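Replaceable coils, sealed pods and the real cost of a small vape

The Trollow is a pod device with a 600 mAh battery, a side-filled pod and a coil that pulls out from the bottom. The Plernton is close to the same size and uses a sealed pod with the coil built in. I used both as my only devices from February into spring, and the differences that mattered were not the ones on the boxes. 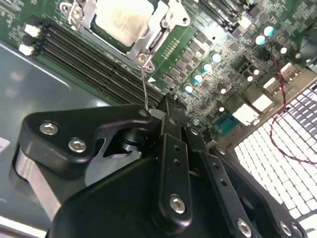

Words: Staff writer, Hardware desk
Published 2024-05-20
Filed under: Pods, Long-term tests

Start with the coils. On the Trollow, you empty the pod or turn it upside down, grip the coil by its base and pull. It comes out with a small pop and usually a drop of liquid. The new one has two flat sides and only goes in one way. Give it ten minutes to soak before the first puff. I rushed it once and the coil tasted burnt until I threw it away.

The Plernton skips all of that. When the flavor goes, the whole pod goes. You fill a new one, wait, and snap it in. It is cleaner and faster, and it costs more every time you do it. 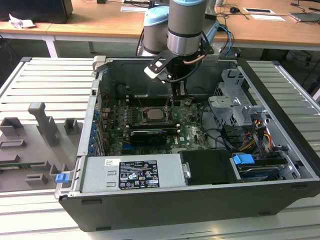
Flavor was closer than I expected. The sealed pod was a little sharper with menthol and the Trollow did better with dessert liquids, mostly thanks to a warmer draw. Both leaked slightly after a flight. Neither leaked in a pocket, though the Trollow collected condensation under the pod and needed a wipe every couple of days.

Zaugg makes third-party coils for the Trollow, and I ran a pack of those too. They break in slower and last a bit longer. The fit is tight.
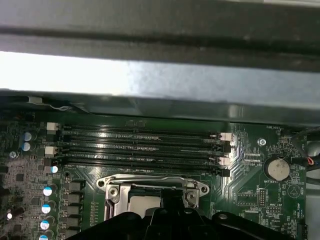
Contacts are the weak point on almost every pod device. The Plernton uses two flat pads and the Trollow uses a pair of spring pins, and both stop reading the pod if liquid dries on them. A dry cotton swab fixes most of it. The pads are easy to reach and take a few seconds. The pins sit down in a well, and lint gets in beside them. Anyone who has looked down into the empty memory slots on a computer motherboard, with those fine rows of pins inside long black housings, will know the kind of narrow space I mean. Take the pod out first, use very little pressure, and don't pour alcohol in there.

The batteries held up. The Trollow lasted me a full day at its middle setting and most of one on high. The Plernton has no settings and died in the early evening if I used it heavily. Both charge over USB-C, and both can be used while plugged in - handy at a desk, less so in a car, where the port on the bottom means the Plernton can't stand up in a cup holder.

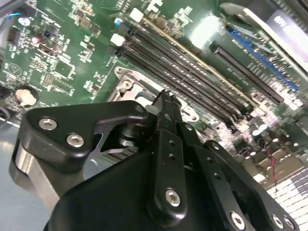
The airflow slider on the Trollow loosened over time. By the end it moved on its own in a bag, and I was checking it before every puff. The Plernton's draw is fixed and fairly tight. If you like a loose draw, you won't enjoy it.

I also spent a week with the Kolleck, which takes the same coils as the Trollow in a heavier metal body. It feels better made and the slider stays put. The pod window is too dark, though, and I ran it dry twice.

For daily use I'd buy the Trollow and a spare pack of coils. The Plernton makes sense as a second device, or for someone who doesn't want to handle coils at all.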